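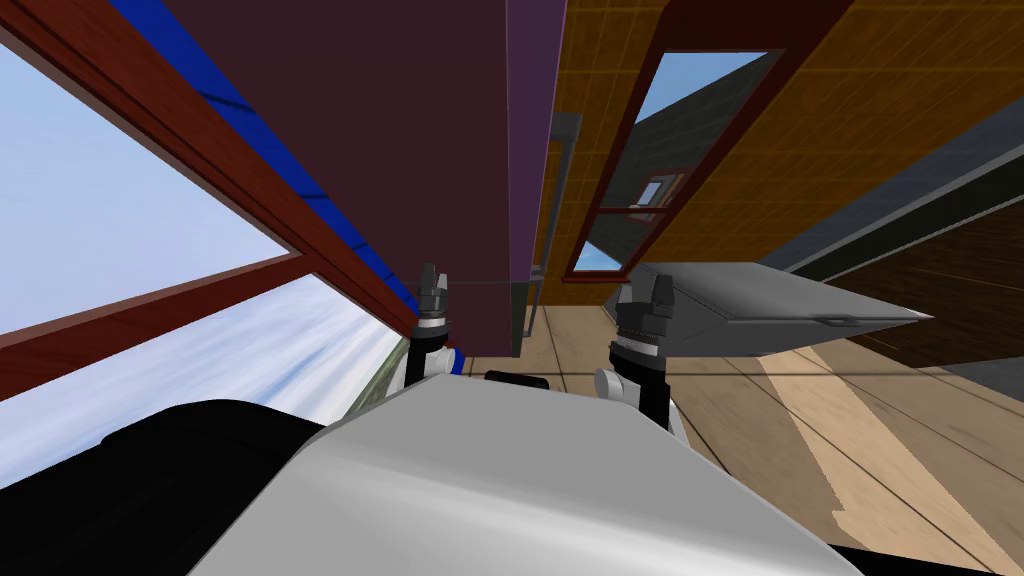 Gratodine – Skalach (new album, out now)

tapehiss_
Posted 9:14 pm
Didn't see a thread for this so I'm starting one. Second full-length from Gratodine came out in May on Batista. Eight tracks, mostly slow, a lot more singing than on Jonden. I've played it every day this week and I think it's the best thing they've put out. The low end on track two is huge on decent speakers.
What does everyone else think?

marrowbone
Posted 9:31 pm
I like it but I don't love it. Jonden had songs I could hum after one listen. This one is all mood for the first half. It picks up at track five and then it's good through to the end.

lowdoor
Posted 9:40 pm
Disagree with the first half comment. Tracks one through four are the reason to buy it. The vocals are dry and right up front, and there's space around them. On Jonden everything was buried in reverb and you couldn't make out a word.

marrowbone
Posted 9:46 pm
I liked the reverb. I don't need to make out the words. The words on this one aren't that great, to be fair. "Carry me over the carpet" is a line that gets sung maybe a dozen times in track three.

lowdoor
Posted 9:52 pm
It's a refrain. It changes meaning once the second voice comes in.

pennyweight
Posted 10:05 pm
Is the second voice a guest or is it the same singer pitched down? There's no credit on the digital version.

tapehiss_
Posted 10:11 pm
Same singer pitched down, according to the insert that came with my LP. All vocals are credited to the band. The only outside credit is for cello on track seven.

pennyweight
Posted 10:13 pm
Thanks. I was sure it was two people.

kiln_room
Posted 10:38 pm
Has anyone had trouble with the vinyl? Mine is number 862 and side B has a loud tick through most of track six. I cleaned it twice and it's still there. Same spot every time.

tapehiss_
Posted 10:44 pm
Mine is fine. Surface noise in the quiet part of track one but nothing I'd send back.

drumcellar
Posted 10:50 pm
Mine ticks in the same place as yours. I emailed Batista and got a reply the next morning, and they're sending a new copy. They wanted a short recording of the tick and a picture of the number on the sleeve. I didn't have to return the bad one.

kiln_room
Posted 10:55 pm
Good to know, I'll write to them tonight.

ovalwindow
Posted 11:20 pm
I'm going to be the one who says it – I think this album is dull. I saw them play most of these songs live before it came out and they were twice as fast and twice as loud. The live version of track five had the whole room moving. On the record it sounds like a demo with the drums muted. I don't understand why you'd take that song and do this to it.

lowdoor
Posted 11:27 pm
Because a record isn't a live show? They've done this before. The first EP was a lot quieter than the sets they were playing then.

ovalwindow
Posted 11:33 pm
Sure, and I thought the EP was a mistake too. They have a great drummer and you hear him properly on two songs out of eight.

marrowbone
Posted 11:41 pm
With you on track five. I looked up a live recording after reading your post and it's a different song. I'd pay for a live album.

drumcellar
Posted 11:49 pm
I play drums so I'm biased, but I think the playing is great all through. It's brushes and a very soft kick for most of side A. That's hard to keep steady at those tempos. Listen to track four on headphones.

ovalwindow
Posted 11:58 pm
I'll give it another try on headphones. I've only heard it in the car.

tapehiss_
Posted 12:06 am
The car would kill this one. Half of track one is quieter than my engine.

pennyweight
Posted 7:42 am
Played it again on the train. Track seven is my favorite now, mainly for the cello. The ending is too short though. It fades just when the second part gets going.

kiln_room
Posted 8:15 am
Batista wrote back already. New copy goes out this week. Does anyone know if the bonus track from the download is on the LP anywhere? I can't find it on mine.

tapehiss_
Posted 8:30 am
Download only. It's an older version of track two with no bass.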